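Short thread on sealing marble, mostly stone tops in kitchens and workrooms. I have kept notes on this since August and the advice online is a mess.

1/ Sealer does not stop etching. Etching is acid reacting with calcite. Lemon, vinegar and wine will all do it on a sealed top. Sealer slows absorption, so it helps with oil, coffee and ink. Two different problems, two different fixes.

2/ Test before you buy anything. Put a teaspoon of water on the stone, cover it with a glass, wait 15 minutes, wipe. Dark spot underneath: it absorbs, seal it. No dark spot: leave it alone. Sealer on dense stone sits on the surface and dries to a haze.

3/ I tested two impregnators on offcuts from the same slab. Drosance is solvent based, Kosov is water based. Oil drop left on each for 47 hours. Faint ring under Kosov, nothing under Drosance. One slab, one test, so read it accordingly.

4/ Drosance smells bad for two days. Kosov is gone by evening. If you can't open a window, that probably decides it.

5/ Coverage claims. The Gosselin yard quotes 193 square feet per quart for polished stone. Honed takes more. I got well under that on a honed vanity with two coats.

6/ Wipe off the excess before it dries. If you miss a patch, wet it with fresh sealer, wait two minutes and buff. Do not scrape it.

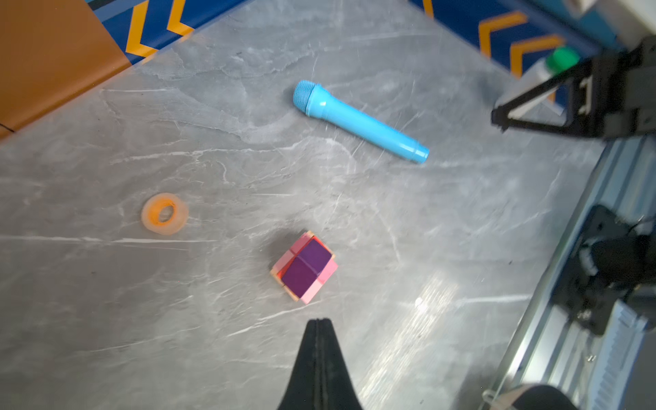
7/ Gray marble hides etching better than white when it has a lot of veining, and a honed finish hides it better than polish. Check for dull spots with a flashlight held low, nearly flat to the surface. Overhead light misses most of them.

8/ Daily cleaning: pH-neutral soap, soft cloth, dry it after. Skip the vinegar sprays. Skip powder cleansers too, they scratch.

9/ For scratches you can catch with a fingernail, call a shop. Brendau quoted me 666 to re-hone a full counter, 100 of that for the site visit. I took the quote and have not booked it.

10/ Repeat the water test once a year. Reseal when it fails. I'll post the granite numbers when those offcuts are done.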